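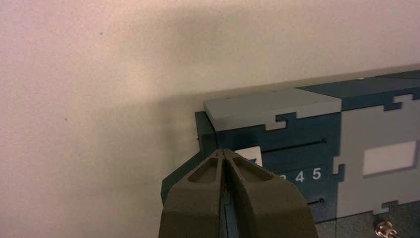 Teaching the arm a new job on the practice box

If you've only ever guided your arm through picking up blocks, the practice box is a lovely next step, and I'd happily spend a whole rainy afternoon on it (I have!). Ours is the blue and grey one, with the slots and the row of numerals on the front and the little shiny knob down low. A few things I've picked up at the Plamlow workshop, mostly by doing them wrong first.

Set the box against a plain wall. A busy background full of jars and tea towels makes the wrist view hard to read, and you'll be squinting at it for hours.

Start each run with the fingers closed and a little way off the face, then wait for a slow breath before you move. I keep a strip of painter's tape on the bench so the box goes back to the same spot - then shift it a bit on purpose once you've got 80 good runs saved.

Driving by remote, go gently near the slots. The fingers will hide whatever you're aiming at, numerals included, so line up from further back and come straight in. If you lose sight of the target, back out and have another go.

Guiding by hand is easier on the nerves, but hold the arm above the wrist. My colleague Mali Phillips kept her thumb in front of the lens for most of a morning in August, and we threw out almost 300 runs. She still brings the good biscuits, so all is forgiven.

Wipe the fingertips with a barely damp cloth at morning tea. Dust builds up in the hollows near the tips, and an old soft toothbrush gets it out nicely.

Keep your fumbles in a separate folder, labelled by what went wrong. I call mine Ruddock, after a very clumsy dog, and it's up to 227.

Stop when your shoulders creep up towards your ears. Tired hands make jerky runs, and the arm will copy every wobble you give it.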